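Uvville Cricket Club

Uvville Cricket Club is an amateur cricket club based in the town of Uvville, where cricket is the fourth most popular summer sport, behind football, cycling and sitting down. The club plays in the second division of the regional league and has done so for most of its existence, with one season in the first division that older members still bring up at dinner.

History

The club was founded by Benoît Delorme, a schoolteacher who had learned the game from a paperback manual with several pages missing. The early teams are said to have played two full seasons without knowledge of the leg-before-wicket law, which may explain the low number of dismissals in the first scorebook. Matches were drawn with great regularity. The league eventually sent a copy of the laws by registered mail.

The first recorded win came against Brotisow, who arrived with 8 players and a borrowed dog. Uvville made 151, then the highest total in the club's history, of which 46 were extras. The result was briefly disputed on the grounds that the scorer was Delorme's brother-in-law.

Promotion followed under the captaincy of Ysaline Lacroix, an off-spinner with a long run-up and a short temper. Her side won the second division on net run rate, a calculation that took the league until October to complete. The following summer in the first division produced one win, by forfeit, and the club was relegated with three matches left to play.

Ground

Home matches are played at Vrettos Field, a former beet field on the northern edge of town. The ground slopes from east to west, and visiting fielders posted on the lower boundary have complained of feeling left out. The pitch is matting laid over concrete. A row of poplars stands inside the rope on one side, and a ball striking any of them counts as four runs, or two if the tree is in leaf – a local rule that the league has asked the club to reconsider more than once.

The pavilion has one changing room, used in shifts. Tea is taken at 4 p.m. regardless of the state of play, and at least one hat-trick has been interrupted by it.

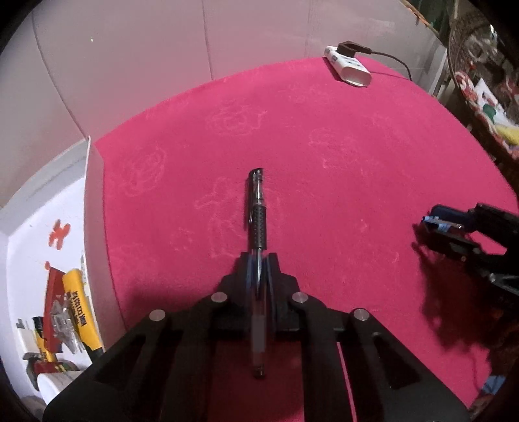
Rivalry with Duvholm

The club's main rival is Duvholm, a larger side from across the river with matching caps and its own roller. The two meet twice a season for a trophy known as the Bucket, after the bucket. Duvholm has won it 18 times. Uvville supporters point out that several of those matches were shortened by rain, and Duvholm supporters point out that Uvville was losing them at the time.

The closest meeting ended in a tie when Uvville's last pair ran three off an overthrow and then stopped to argue over who had called it. Both batters later gave interviews to the town newsletter blaming the other.

Colors

The club plays in white with a dark green cap. A maroon sweater was introduced after promotion and withdrawn when it shrank.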